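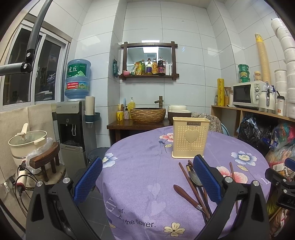
Ranger et entretenir un pot à couverts perforé

Imprimer cette page
Envoyer par e-mail

Mise à jour : 2022-03-23

Cette fiche traite du pot à couverts en plastique ajouré, posé sur une table ou un plan de travail, dans une petite cuisine sans tiroir disponible. Elle couvre le tri, le nettoyage, le séchage et le remplissage. Elle ne concerne pas les égouttoirs muraux ni les paniers de lave-vaisselle.

Matériel

– une bassine ou un évier propre ;
– du liquide vaisselle ;
– une brosse étroite, type brosse à biberon (modèle Milia ou équivalent) ;
– 2 torchons secs ;
– de l'huile minérale alimentaire pour les ustensiles en bois brut.

1. Vider et trier

Sortir tous les ustensiles et les étaler sur la table. Séparer le bois du métal. Les baguettes vont à part : elles sont fines, elles roulent, et elles se glissent sous les spatules.

Appairer les baguettes par longueur, puis par teinte. Une baguette seule est mise de côté jusqu'à la fin du tri. Si elle n'a toujours pas de paire, elle peut servir à mélanger les sauces ou à nettoyer les angles du pot.

Écarter toute pièce en bois fendue, pelucheuse ou noircie à la pointe. Sur les ustensiles à bague métallique, vérifier que la bague ne tourne pas. Un jeu à cet endroit laisse entrer l'eau dans le manche.

2. Laver le pot

Remplir la bassine d'eau à 47 °C au maximum. Au-delà, certains plastiques minces se déforment au niveau du bord. Laisser tremper le pot 7 minutes, fond vers le bas.

Brosser l'intérieur de haut en bas, puis le fond, où se dépose le calcaire. Passer ensuite la brosse sur les perforations, depuis l'intérieur. Sur les modèles à petits motifs, tous les creux ne traversent pas forcément la paroi : il faut aussi brosser la face extérieure. Rincer à l'eau claire et retourner le pot sur un torchon.

Ne pas utiliser d'éponge abrasive sur les motifs en relief. Les rayures retiennent les graisses et le jaune clair les rend très visibles.

3. Laver et sécher les ustensiles

Le métal se lave normalement. Le bois se lave vite, sans trempage, et s'essuie aussitôt. Poser les baguettes à plat sur le second torchon, sans les superposer.

Une fois par an, en June ou en début d'été, passer une couche mince d'huile sur les spatules brutes. Les baguettes laquées ne se huilent pas.

4. Remettre en place

Poser le pot vide sur la table, à distance du bord. Une nappe plastifiée peut glisser sur un plateau rond ; la tendre avant de poser quoi que ce soit.

Placer d'abord les spatules et les cuillères, contre la paroi la plus éloignée de soi. Introduire ensuite les baguettes une par une, verticalement, pointe en haut. Les tenir vers le milieu.
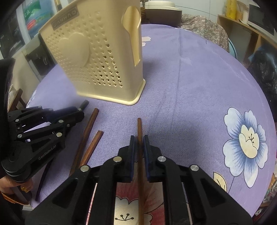
Baguette en bois tenue à la verticale, pot jaune à l'arrière-plan.

Limiter la charge à 200 g pour un pot étroit et haut. Un contenant plus lourd en haut qu'en bas bascule au moindre contact – le bord inférieur épais aide, sans suffire.

Remarques

Les pots Horow et Suvberg ont un fond amovible, à laver séparément. Le Nordin est d'une seule pièce et se traite comme indiqué ci-dessus.

Si le pot reste près d'un point d'eau, prévoir une soucoupe dessous et la vider chaque soir.

Imprimer cette page
Envoyer par e-mail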